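About Drustham Workshop

Drustham is a shared workshop where people build robots and small automatic machines in their free time. We are a members' workshop, we are not a company that sells robots, and we do not take orders. The rooms are in the old part of Irnmont, behind the bus garage, on the ground floor with a ramp at the side door. Most evenings there are lights in the windows until ten.

How we began

The workshop began in the garage of Myroslav Tkachenko. He wanted to build a machine that could sort screws, and he had space for one table. Two neighbors came to help him and brought their own tables, and after one winter it was not possible to open the garage door from inside. The screw sorter was never finished. It is still with us, on the top shelf in the metal room, and new members ask about it often.

We moved to the present rooms in February, with a rented van and a lot of banana boxes. Before us it was a bakery. The floor is tiled and has a drain in the middle, so a dropped bearing should be looked for there first. We have kept the bakery's long steel table for soldering and wiring. The former cold room is now the quiet room, where people write code, because the thick door keeps out the sound of the saw.

What we have

The main room is 153 square meters. In it are the work tables, the printers, a pillar drill, a small lathe and the cutting bench. Each member gets a box on the shelf wall with his or her name on it. If your project is bigger than the box, speak with Santeri Koivisto, who keeps the shelf plan and knows what is possible.

The printers may be used by every member after a short lesson. We ask you to write your name and the material on the sheet beside the machine. Filament from the common rack is paid by weight, and you are welcome to bring your own. Please do not leave a print running when you are the last person in the building. We had one bad evening with this and we do not wish for another.

The lathe and the cutting bench need a longer lesson. Alistair Strachan gives it to two people at a time. He worked with metal for many years and he is patient, but he will send you home if you come with long sleeves or a scarf.

In the corner by the window is the electronics store. It is mostly drawers of small parts that members have given: resistors, connectors, stepper drivers, a great number of limit switches. You may take what you need for your build. When a drawer becomes nearly empty, put the red card in the front of it.

What we build

Members choose their projects alone or in groups. At this time there is a plant watering cart which follows a tape line on the floor, a blind opener for a school, a chess board that moves its own pieces, and two robot arms. Senyo Kyei is building a camera slider from parts of an old scanner. It was meant to be a weekend project and it is now in its second year. We mention it with his permission.

The longest group project is the Jerkham arm. It has the name of the street where its first motor was found. The group started with a kit design, and after that almost every part was changed at least once. The first base was plywood and it bent. The second base was aluminum plate and it was good, but it was so heavy that we could not take it to the open evening, so now there is a third base with holes cut out of it. The shoulder joint has had four different belts. The present one makes a small noise when the arm turns left, and we have decided to live with that.

The task for the arm is to pick up small things, one after another, and put them into a tray. This sounds easy. The people in the group thought it would need one month, and they have now more than 200 pages in the notebook. Cubes went well early, because a cube has flat sides and the fingers can press on them. Round things and things with arms are much harder. The fingers must come from a good direction, and the thing should not roll away or turn when it is touched. When several things lie on top of each other, the arm must also choose where to begin.

For this reason we practice with a mixed pile and change it often. The notebook has a page for each pile, with the sketch, the order in which the things were tried, and a remark. The remarks are sometimes short ("no", "no", "better").

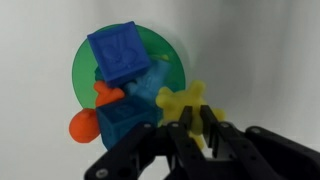
Yuk-lan Fang
Project lead, Jerkham arm

I take care of the gripper and of the notebook. The yellow star is my favorite piece for a test, and also the one that makes me most angry. It has soft, rounded arms and no side that is really straight. The method I like is to bring the two fingers up with one arm of the star between them, and only then to close. If the fingers are a little too far to one side, they push the star, and it goes under something else. The orange duck is more friendly. The blue cubes with the raised pattern are a middle case, because the pattern makes the side uneven and the grip is never quite the same two times.

My work in the day is in an office and has no connection with machines. I came to Drustham to repair a lamp. Somebody gave me a finger plate to file, and I stayed. If you want to join the arm group, you do not need to know programming. We need also people who can drill a straight hole, and people who can write clearly what they did.

Please bring a pencil. The pens in our building disappear.

Membership

There are places for new members at most times of the year. The fee is 11 a month, and it includes your box, the lessons, and the use of all hand tools. The large machines have no extra cost. A key is given after three months, when you have done one closing round together with an older member.

Young people from fourteen years are welcome with an adult. Under this age we have the family afternoon, when we build simple things such as a walking toothbrush or a drawing machine, and the lathe is locked.

We speak several languages in the rooms. The signs on the machines are in English, and some of us learned our English from these signs. If something on this page is not clear, please write to us and we will try again with other words.

Who supports us

The fees pay for the rent and the electricity. The Owusu hardware store in Irnmont gives us a lower price on screws and aluminum profile, and keeps its short ends in a bin for us. We collect the bin by bicycle. The rest comes from the sale of spare parts at the open evening.

We do not lend tools outside the building. We are sorry for this, but we once lent three clamps and received two.

Visit us

The door is open for visitors from six in the evening, during the open evening of each month. Come in by the side door and ring the lower bell, as the upper one belongs to the dentist. There will be tea. You may look at all projects and touch those which have a green sticker. If you bring something broken, we will look at it with you, but we cannot promise that it will work when you go home.

Bicycles can stand in the yard. Cars should use the street, because the bus garage needs the gate at all hours.

Recent from the workshop

Third base for the Jerkham arm: drawings and cutting list
Pillar drill is back, please read the new sign
How to crimp a connector so it stays crimped
Family afternoon: what to bring
Camera slider, part 9
Closing round checklist (new version)
Filament rack: prices by weight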